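Workshop Tips from the Brokwood Robotics Club

I've been helping out with the after-school robotics club at Brokwood for a good while now, and I keep getting emails from parents and from other clubs asking how we keep our bench from turning into a junk drawer. So I finally sat down one Saturday with a pot of coffee and typed up what works for us. Most of it works on a kitchen counter too (ask my husband, who now has strong feelings about pencil cases).

Pencil cases beat toolboxes

We used to have one big toolbox per team and every kid would dump it out looking for the one small hex key. Now each team gets a few zip pencil cases in different colors. One color for screws and nuts, one for wiring bits, one for the odds and ends that would otherwise go in a pocket and through somebody's washing machine. Get plain ones. The fancy kind with elastic loops inside are a pain to empty.

They're also great for practice. Elvia Ocampo's group is doing a tidy-the-desk task for the fall showcase, and a soft pencil case is a much harder thing to grab than a block! Start with a half-full one. An empty case folds up on you, and a stuffed one slides right out of the fingers. We did 13 tries with a stuffed one in October before we took half the pencils out.

Put a back and sides on your work area

Best thing we ever did. Three panels, screwed at the corners, and parts quit rolling off behind the table. If you have a choice, cover them in something the kids like looking at, they'll be staring at it for hours. Wipe-clean is nice. We priced foam board first and it came to less, but it dents if you lean on it and kids lean on everything.
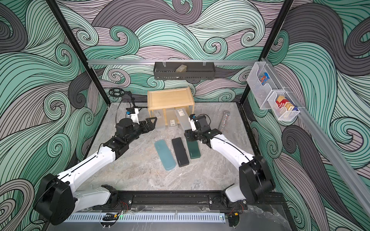 Once you have walls you can hang things on them, and that's when the table really clears off. A metal rail from a kitchen department is perfect. Buy the hooks at the same time as the rail, from the same shelf, because I have a whole bag of hooks at home that fit nothing. Mesh baskets are good for anything that sheds dust or crumbs, and clear bins are good for everything else, since you can see what's in them without taking them down. Hang the bins low enough for the shortest kid in the group.

Frosted boxes need labels

I love a frosted plastic box, they stack well and they're cheap. You can't tell what's in one, though. Stick a small label on the front, on every box, the day you bring it home. And peel off the store barcode while you're at it. Warm it with a hair dryer for a bit and pull slowly, then rub the leftover gunk with cooking oil on a paper towel. Dish soap after that. If you skip the soap your new label will fall right off, ask me how I know.

A small wooden shelf

A low shelf with a flat top gives you two levels on one table. Stuff you're using goes on top, stuff you're done with goes underneath. Sand the front edge a little before you let a gripper anywhere near it. Ours had a splinter on it that snagged a cable the first week.

Wires

Slotted cable duct, all the way along the front edge of the table. Ihor Dmytriv talked me into it and I grumbled over the price, but I'd buy it again. Leave some slack where a wire comes out to meet an arm. Tape both ends of every wire with the same color before you tuck it in, not after. We pulled out 11 of them one evening looking for one bad connector and I'd rather not repeat that.

Cleaning the tabletop

A damp microfiber cloth, wrung out hard, with everything powered down at the wall first. No spray bottles near the motors! Spray the cloth if you have to spray something. Pencil marks come off with a white eraser. Glitter doesn't come off with anything, so keep it in a sealed tube and check the cap.

If you've got a better trick for sticky tape residue on a metal rail, please send it my way. I've tried vinegar and it did nothing.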